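I got to the Tatham office on a wet morning in February with two coffees and a notebook, and by the time I'd found a chair the operator I'd come to meet was already in the middle of a demonstration. She teaches robot arms for a living. (She asked me to leave her name out, so I'm leaving it out.) The project is called Drarkley, and the idea is that a person drives an arm through a job over and over until a program can learn to copy her.

"People think I write code," she told me. "I can't write code! I used to do alterations. They wanted somebody with patient hands."

She works two ways. With the real arm at the Palside workshop, she can switch it to a loose mode, take hold of it near the wrist and walk it through the motion. The other way is by remote control, with a handheld controller, and most days the arm she's steering only exists on a computer. She likes the second way more than I expected.

"When you push the arm by hand, your own body gets in there," she said. "You lean, you cheat a little with your hip. On the controller I have only what the robot has. If I can't see the part, it can't see the part, and I have to go look for it like it would."

I asked her to show me what that meant, so she opened up the simulated room she'd been using all week and let me sit at her elbow.

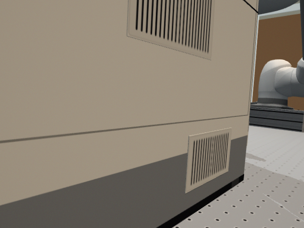 What surprised me was how much of her day goes into the view. She told me she'd spent her whole first week bumping into things, because she kept steering by where she thought the arm was. Now she stops before every reach and checks the elbow. "Everybody watches the hand," she said. "The hand is fine. The elbow is what hits stuff."

The team has 2,649 demonstrations saved so far, and 225 of those are hers from a single stretch when the other operator was out sick. She does about 40 on a good day. I figured the bad ones got thrown away, but she shook her head at that. The clumsy ones where she misses and then recovers get kept, with a note, so the program gets to see how you climb back out of a mistake. The ones she deletes are the ones where she got bored.

"You can tell," she said. "I go quick and sloppy in the same spot every time, and then the robot goes quick and sloppy in that spot too. It learned that from me! I was so embarrassed."

Then she let me try. The job was to bring the arm forward, stop, and back it out the way it came, which sounds like nothing. I had the controller upside down for the first go (she let me find that out on my own) and on the second I swung the whole arm sideways when I only wanted to turn the wrist. She was very kind about it and said her first ones were worse, and then she pulled one up and, well, they were a bit better than mine.

We talked some about whether it's strange to practice in a made-up room and then expect a real arm to manage. She thinks it's a head start and that's all. Weight is what she misses most. "On the real one I can feel when something's about to stick. On the screen I get a little buzz in my thumb, and I have to decide what the buzz means."

The controllers come from Kjærgaard, and she has opinions about the trigger, which is too stiff for a full day of work. She's wrapped hers in a strip of felt from her old sewing box. I asked if she'd ever go back to alterations. She said she still does hems for friends, and that she's started catching herself watching her own elbow.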